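4.2 Polished and mirror-finish items

Most of the household items in the Dollanden set are matt or only slightly glossy, and the results in Section 4.1 hold for those. We treat polished metal separately. It was the largest single source of failed attempts at the Stonden site, and the failures did not look like those for cloth, card or plastic.

The chores in this part of the study were simple ones that a person does without much thought: picking up a kettle by its handle, turning a tap, moving a desk lamp to one side so that the surface under it can be wiped, and putting a steel bowl back on a shelf. Each was run with the same arm, the same wrist camera and the same two-finger gripper as before. We made 294 attempts in all, of which 149 ended with the item where it should be and nothing knocked over. An attempt was stopped by hand if the gripper pressed on an item for more than 2 seconds without the fingers closing.

We had expected the grip itself to be the trouble, as chrome is smooth and the finger pads are fairly hard. Slips did happen, mainly with the bowl, but they were less common than errors made before any contact. In the usual case the arm came to a halt too far from the item, or set off towards a point that was not on it at all. When we went back through the recordings, the depth estimate had often settled on something reflected in the metal. A lamp or a window shows up in a curved mirror surface as a small bright spot, and the spot shifts as the wrist moves. The estimator, which was trained on ordinary surfaces, takes it for a feature of the item and tries to follow it.

Curved items were worse than flat ones. On a flat steel panel the reflection is at least the right shape, and the planner would sometimes recover once the arm had moved a little closer. On a dome the room is squeezed and bent, so that straight edges turn into arcs and dark furniture turns into long streaks. The segmentation step then split one item into several parts, and the grasp planner picked whichever part came out largest. Fig. 6 gives a view of this kind at close range. The black fittings are easy to outline, and so is the rim where it meets the plain background, but most of the surface in between is made up of reflections.

We tried two changes. The first was to dim the room lights. This removed the strongest highlights but also made the dark parts of the reflection harder to tell apart from black plastic, and the gain was small. The second was to give the planner only the outer edge of the item and any matt parts, such as knobs, handles and brackets, and to ignore all detail inside a shiny region. This helped a good deal with the lamp and the tap. It did little for the kettle, whose handle is polished as well.

We also ran the Clorino planner on the same recordings, using the settings given by Figueroa for kitchen items. It made fewer false starts but was slower, and it refused to plan at all in around a third of the close views. For a shop floor, where a person can be called over, a refusal may be acceptable. In a home it means the lamp stays where it is and the desk is not wiped.

On present results we would not leave a machine of this type alone with polished items, even for light tidying. Moving the camera off the wrist may be of some help, and we return to this in Section 5. 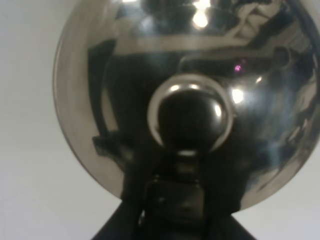 Fig. 6. Close view of a mirror-finish dome with black knob and bracket, from the wrist camera.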